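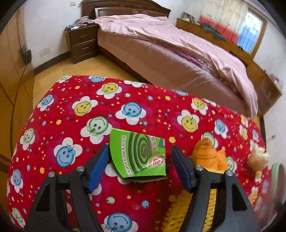

**Figure 2.** A mosquito-coil box on a red flowered blanket, with an orange knitted plush toy next to it.

### 4.2 Things that live on the bed

I went into this study thinking beds would be the boring part. We were asking where people keep small household supplies, so I'd pictured drawers, shelves, maybe the top of a fridge. Then Fidelina Arango and I started sorting the 169 item records from Urrego, and the bedding kept turning up!

Take the coil box in Figure 2. It's bright lime green with a big dark green spiral on the front, so you'd think it would be easy to spot anywhere, but the blanket gives it real competition (white flowers with smiling faces in blue, yellow and green, plus little stars and hearts all over). I had to look twice, and I knew what I was looking for. The box is also tilted and a bit beaten up along its lower edge, and we coded it as "worn packaging," same as we did for tea cartons and match boxes.

What I kept coming back to was the mix. A pest-control product and a soft toy are about as far apart as two things can get in our coding sheet, which we borrowed from the Jorkow survey and which sorts everything by purpose. Percy Montoya argued for adding a "neighbors" column so we could note what each item was lying beside. I grumbled (more columns, more typing), but he was right, and we went back and filled it in for every record.

With that column in place, 10 of the Urrego records paired a supply item with a toy or a piece of knitting. I wouldn't hang a big claim on a number that small. The Hastard records were coded before we added the column, so I've left them out of the comparison and come back to them in Section 5.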